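4.2 Veränderte Tätigkeiten am Legeplatz
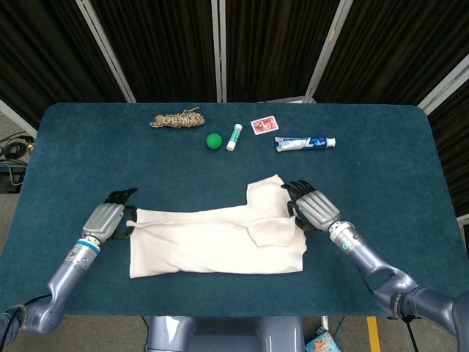
Abb. 3: Zweiarmiges System am Legetisch, beide Hände an einem hellen, unregelmäßig gefalteten Tuch. Am hinteren Tischrand kleine Gegenstände, darunter ein Seilbündel, ein grüner Ball und eine Spielkarte.

Der Legeplatz war im Betrieb Gurnham vor der Umstellung ein reiner Handarbeitsplatz. Kleine Wäscheteile kamen ungeordnet aus dem Trockner, wurden einzeln glatt gestrichen, auf Format gelegt und gestapelt. Größere Stücke liefen schon damals über die Mangel und sind nicht Gegenstand dieses Abschnitts. Mit der Einführung des Systems Hustero wurde ein Teil der Legearbeit an einen zweiarmigen Roboter übergeben, dessen Hände das Tuch auf einer mit Teppich bezogenen Tischfläche führen (Abb. 3). Die Beschäftigten sprechen weiterhin vom »Legen«, meinen damit aber inzwischen verschiedene Dinge.

Aus den Schichtprotokollen und den Gesprächen am Arbeitsplatz lassen sich drei Tätigkeiten unterscheiden, die an die Stelle der früheren getreten sind. Die erste ist das Vorlegen. Eine Person nimmt das Teil aus dem Wagen, prüft es auf Flecken und Risse und legt es auf den Tisch. Die zweite ist das Nachlegen von Teilen, deren Kanten zu weit versetzt liegen. Die dritte ist das Aussortieren von Fundstücken. Letzteres gab es auch früher, es lief jedoch nebenbei und wurde nicht erfasst.

Im Beobachtungszeitraum wurden 1.252 Teile am umgestellten Platz bearbeitet. Die ersten 500 davon gelten in unserer Auswertung als Einarbeitung und bleiben bei den Zeitangaben unberücksichtigt. Ursprünglich war eine Grenze von 1.000 Teilen vorgesehen; sie wurde auf Wunsch des Betriebs angehoben, damit auch die Spätschicht vertreten ist.

Die körperliche Belastung hat sich nach Angaben der Befragten verschoben. Das Streichen mit gestreckten Armen entfällt weitgehend, dafür wird häufiger zwischen Wagen und Tisch gewechselt. Mehrere Beschäftigte nannten das Warten als neue Schwierigkeit. Beim Legen von Hand bestimmten sie das Tempo selbst und konnten es gegen Schichtende drosseln. Am umgestellten Platz gibt der Ablauf des Roboters den Takt vor, und die Pausen dazwischen sind für eine andere Aufgabe meist zu kurz. Eine Befragte beschrieb das so: »Ich stehe mehr herum und bin abends trotzdem nicht weniger müde.«

Uneinheitlich fällt die Bewertung des Nachlegens aus. Wer lange am alten Platz gearbeitet hatte, griff früh ein, oft schon bei geringem Versatz. Neuere Kräfte ließen dieselben Teile durchgehen. Eine schriftliche Vorgabe, ab wann nachzulegen ist, lag zunächst nicht vor – sie wurde erst im März zwischen Betrieb und Hersteller Plullent abgestimmt. Bis dahin entschied jede Schicht für sich, was beim Übergabegespräch um 14 Uhr wiederholt zu Unstimmigkeiten führte.

Ähnliches berichtet Väisänen für Verpackungsplätze: Die Maschine übernimmt den Griff, die Entscheidung über die Güte bleibt beim Menschen, wird aber nirgends als Aufgabe geführt. Auch in Gurnham enthielt die Stellenbeschreibung bei Abschluss der Erhebung noch den alten Wortlaut. Für die Eingruppierung ist das von Bedeutung und wird in Abschnitt 5 wieder aufgenommen.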